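件名: Re: [jidoka-ml] Ponley社 見学会の件(報告)

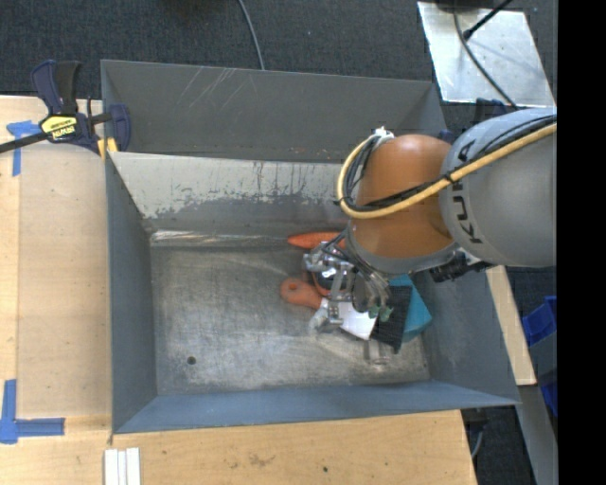 ビンピッキング実演セル、KUKAアームと金属製の箱(Ponley 実験棟)

MLの皆様

4月3日にお約束した報告です、と書きたいところですが、見学会の日付すら手帳に書き忘れていた人間の報告なので、そのつもりで読んでください。元の質問を引用しておきます。

> 2026年4月3日(金)のPonley社の見学会、行かれた方はいますか。
> うちでもバラ積みの取り出しを検討していて、3月に
> Nulliaの営業さんから資料をもらったのですが、
> 資料の中ではどのワークも行儀よく並んでいて参考になりません。
> (1) 実演はどの程度「本物」だったか
> (2) ハンドは何を使っていたか
> (3) 昼食は出たか
> 以上、お聞かせいただければ幸いです。

重要な順にお答えします。

(3) 出ました。駅前の弁当屋のもので、税込900円の札が付いたままでした。受付で参加費800円を払っているので、差額の分だけ当方の勝ちです。交通費は考えないことにします。

(1) 思ったより本物でした。カタログだと箱はぴかぴか、床は鏡のよう、というのが定番ですが、実演の箱は底が傷だらけで、仕切り壁の塗装も下のほうは剥げて地金が出ています。バークランプで箱の縁を押さえ、台には青いテープで印。うちの現場と大差ない眺めで、妙に親近感がわきました。見学コースの最初にあった大型スクリーンの会社紹介より、このテープのほうがよほど信用できます。

ワークは雑多です。ニンジンの形をしたオレンジ色のもの、穴の開いたオレンジ色の柄、青緑の角ばったブロック、手前に透明な小物。しかも箱の右寄りに固まっていて、壁際のものもある。透明なものと壁際のものは、うちの装置なら見なかったことにする類です。説明担当の方は「苦手な条件をあえて混ぜています」と胸を張っておられました。当社にもあえて混ぜたわけではない苦手な条件がたくさんあるので、見習って胸を張ろうと思います。

(2) ハンドは金属のリンクを組んだ多関節のグリッパです。指先に半透明に見える部品と緑の小さな部品が付いていました。材質を質問したところ「開発中ですので」とのこと。指の交換頻度も「開発中ですので」。質疑の時間は予定より早く終わりました。

個人的に見入ったのは配線です。黄色い太いケーブルに黒い細いのを束ねて、手首の左側で大きく輪にしてある。手首をひねるための余長でしょうが、360度回したときにこれがどこへ行くのか、ずっと気になっていました。隣で見ていた方も同じところを見ていたので、たぶん同業です。華麗なピッキングの最中に二人してケーブルばかり眺めている客は、先方もやりにくかったと思います。

認識のソフトはAydoğanのものに自社で手を入れたそうです。教示の手間を聞くと「ほとんど不要」、横にいた若手の方に聞くと「ええと、最初は少し」。当MLの経験則に従い、若手の方の発言を採用しました。サイクルタイムは資料に載っておらず、時計を見て測ろうとしたら次の部屋に案内されました。

なお、隣室のPorniaの搬送台車は充電中とのことで、2台並んだ充電中の台車を拝見しました。充電はたいへん安定していました。

結論めいたことを言うと、資料だけで決めるくらいなら一度見に行ったほうがいいです。できれば自社の一番嫌なワークをポケットに入れて行ってください。私は忘れました。次回の開催は未定だそうですが、申込フォームの「ご関心のある分野」に「配線」という選択肢はないので、その他に丸をつけてください。

配布資料は手元に余分が一部あります。ご入用の方は個別にメールをください。弁当の札は差し上げられません。

以上です。

--
自動化設備メーリングリスト過去ログ | 管理者への連絡 | 無断転載を禁じます | ページの先頭へ戻る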